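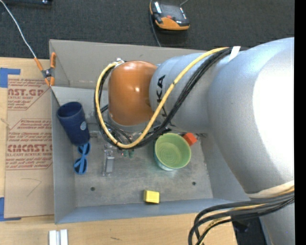 Bras de robot au-dessus d'un bac métallique gris, avec un câble jaune et des câbles noirs.

Tratport

Tratport est un logiciel de mandataire inverse (en anglais reverse proxy) et de répartition de charge, destiné aux réseaux locaux des petites et moyennes organisations. Il reçoit les connexions des clients, termine le chiffrement TLS et transmet les requêtes vers un groupe de serveurs internes. Il est développé à Lirkside par la société Rulthorpe et distribué sous forme de paquet pour Linux.

Histoire

Le projet a commencé comme un module interne de Tak, un outil de supervision du même éditeur. Ce module servait seulement à rediriger les sessions d'administration lorsqu'un serveur ne répondait plus. Les utilisateurs de Tak ont demandé de pouvoir l'employer séparément, et l'éditeur l'a détaché sous le nom de Tratport. La version 2, publiée le 14 janvier 2023, a remplacé l'ancien format de configuration par des fichiers texte organisés en sections. Un correctif a suivi en février pour rétablir la lecture des certificats protégés par mot de passe.

Fonctionnement

Tratport est composé de deux processus. Le premier, appelé frontal, écoute sur les ports publics et gère les connexions chiffrées. Le second, appelé contrôleur, interroge les serveurs à intervalle régulier et tient à jour la liste de ceux qui sont disponibles. L'intervalle par défaut est de 17 secondes. Si le contrôleur s'arrête, le frontal continue de travailler avec la dernière liste connue.

La répartition peut se faire à tour de rôle, selon le nombre de connexions ouvertes ou selon l'adresse du client. Cette dernière méthode est utilisée surtout pour les applications anciennes qui conservent la session en mémoire. Un poids peut être attribué à chaque serveur, mais il est ignoré dans la méthode par adresse.

Sécurité

Le logiciel contient un filtre de requêtes qui compare les en-têtes et les paramètres à un ensemble de plus de 860 règles. L'administrateur peut désactiver une règle pour un seul chemin, par exemple pour un formulaire qui accepte du code source. Le filtre n'examine pas le contenu des fichiers envoyés. Les requêtes refusées sont inscrites dans un journal distinct, conservé pendant 31 jours sauf réglage contraire.

Limites

Tratport ne prend pas en charge le protocole UDP. La synchronisation entre deux instances exige que les horloges des machines soient réglées sur la même source, faute de quoi les sessions peuvent être attribuées deux fois. La documentation, rédigée en anglais, est traduite partiellement en français ; le chapitre sur les certificats manque encore.

Voir aussi

Mandataire inverse
Répartition de charge
Pare-feu applicatif
Tak (logiciel)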